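Brijesh Chaudhary
@brijesh_velik

1/ ok pose estimation thread, been promising this since October. short version: the wrist cam pipeline in Velik is mostly fine, my transforms were not

2/ tag detector first. white part, white bar behind it, dark table. Detection itself is solid, it's the ORIENTATION that flips when the tag is nearly face on. classic planar ambiguity. tilt it a bit and the two solutions separate nicely
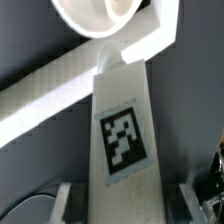

3/ fix: keep both solutions from the solver, score against the last 5 poses, drop whichever one jumps. Beverley Lowther wanted a full filter, I wanted to go home. hers is probably better

4/ also was reading tag size in mm in one node and meters in anohter. yes. two evenings

5/ now the parts with no tag. White plastic, smooth, curved, barely any texture, so feature matching gives you garbage. We went with segmentation + fit an ellipse to the rim, then look for the raised oval ring to get which way round it is
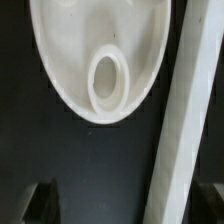 6/ rim goes out of view when the wrist gets close, so the fit runs on a partial arc and the long axis starts to wander. current hack - freeze the estimate at standoff and only servo on the ring after that

7/ retrained the segmenter on 1496 crops, was going for 2000 but labeling got old. Trudy Trevaskis wrote the label checker and it found a bunch of masks that swallowed the bar. same color, fair enough

8/ planner side still open. replans take roughly 3 seconds when the target pose updates mid approach, way too slow. Nikau Tapsell is trying warm starts

9/ config cleanup first, then I'll push the branch. if you've got a decent way to fit partial ellipses pls send, mine is held togther with clamps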